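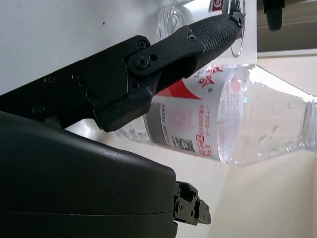

The Flenmont plant hired me in March to pour water, and I was good at it! Then Eltero put two silver arms at my table, and my job became watching them pour (same pay, softer chair). 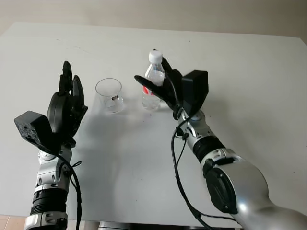

2 min read

I still talk to them. "Easy on the bottle," I say, and the right one takes its sweet time. My sister asks if I'm bored. A little, sure. But at lunch I fill my own glass at the sink, slowly, right up to the brim, and the whole break room goes quiet to watch me do it.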